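Toy drive in Finton opens repair table for worn plush animals

FINTON - The winter toy drive run by the Jollach community center will take used stuffed animals for the first time this year, and a repair table has been set up in the center's craft room to get them ready.

Until now the drive accepted only new toys in their original packaging. The center said it changed the rule after last year's collection fell short of its goal of 1,000 toys. Soft toys were the most requested item on the wish lists sent in by families, and also the one that ran out first.

The first call for used plush, sent out in August, brought in 226 toys. Bears and rabbits made up most of the pile, along with dogs, a few sea animals and a good number of dinosaurs and dragons. Each toy is checked for open seams, missing eyes and flat stuffing before it goes any further. Toys with a music box or battery pack inside are set aside and are not being accepted for now.
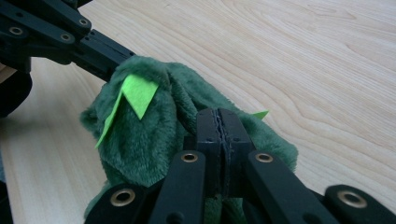 Felt parts take the most time. Spikes, ears and wings are often cut from a single layer and sewn into a seam, and they tend to pull out at the corners. The center is asking sewers to stitch them back by hand with doubled thread and not to use glue, which stiffens the fabric around it. Fleece that has become matted can usually be brushed up with a soft pet brush after washing.

Toys are washed before any sewing is done. The laundry service Lubis, on the same block, is running the loads at no charge in mesh bags on a cold cycle. Toys are then air dried on racks for 2 days, and anything that still feels heavy in the middle goes back on the rack.

Fabric and thread for the repairs came from Jotix, a sewing supply shop in Finton, which also donated five bags of polyester stuffing. The center said it is well stocked on white and brown thread but could use more green, gray and dark blue.

The new-toy collection will continue as before, with the bins in the front lobby. Used plush should be handed in at the side door in a closed bag, between 9 a.m. and 5 p.m. Toys larger than a bed pillow cannot be washed and will be turned away.

People who want to help with mending can sign up at the front desk. No experience is needed for sorting and brushing, but those working on seams should know how to do a ladder stitch. Needles and scissors are provided. The craft room is open for repairs in the evening from 6 p.m. to 8:30 p.m., except when the quilting class is using it.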